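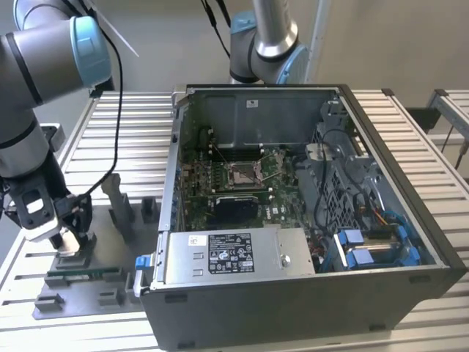 L'unité centrale, couchée sur le flanc, capot retiré.

Temps de lecture : 2 minutes

Ma tante Annatjie m'a légué trois choses : une cafetière qui fuit, un manteau trop grand et son vieil ordinateur. La cafetière, je l'ai jetée. Le manteau, je le porte. L'ordinateur, je l'ai gardé huit ans dans un placard, parce qu'on ne jette pas comme ça une machine sur laquelle quelqu'un a écrit un roman entier sans jamais le faire lire à personne !

Car il y avait un roman. Il s'appelait Candum, elle m'en parlait tous les étés, en juillet, quand on écossait les haricots sur la terrasse. Une histoire de phare, je crois, avec un certain Rampersad qui refusait d'allumer la lampe. « Il me manque la fin », disait-elle, et elle changeait de sujet (le prix des haricots, en général).

Alors j'ai fini par ouvrir la bête. Je n'y connais rien, je vous préviens. J'ai reconnu l'alimentation, un gros bloc argenté avec son étiquette, et puis la carte mère, bien verte. Au milieu, le logement du processeur était vide. Vide ! Annatjie Makhubela, soixante-dix ans, avait retiré le cerveau de son ordinateur avant de partir -- et elle ne m'en avait pas dit un mot.

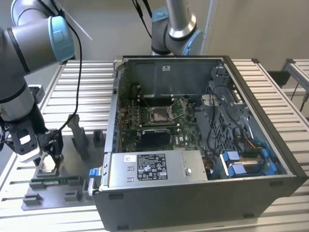

J'ai ri toute seule, assez longtemps. C'était tellement elle, de fermer la porte et de garder la clé dans sa poche. Et puis j'ai pensé aux disques. Le processeur calcule, mais il ne se souvient de rien, ça, même moi je le sais. Les pages, si elles étaient quelque part, dormaient dans les tiroirs bleus, à côté de tous ces câbles noirs.

J'ai appelé mon frère, qui a crié « touche à rien, j'arrive ! » et qui est arrivé deux heures plus tard avec du pain et un boîtier pour lire les disques. Le premier ne contenait que des factures. Sur le second, un dossier, et dedans quarante-trois chapitres. Le dernier portait mon prénom.

Je ne l'ai pas encore ouvert. J'ai mis le manteau, j'ai coupé le pain, et mon frère a commencé à lire le premier à voix haute.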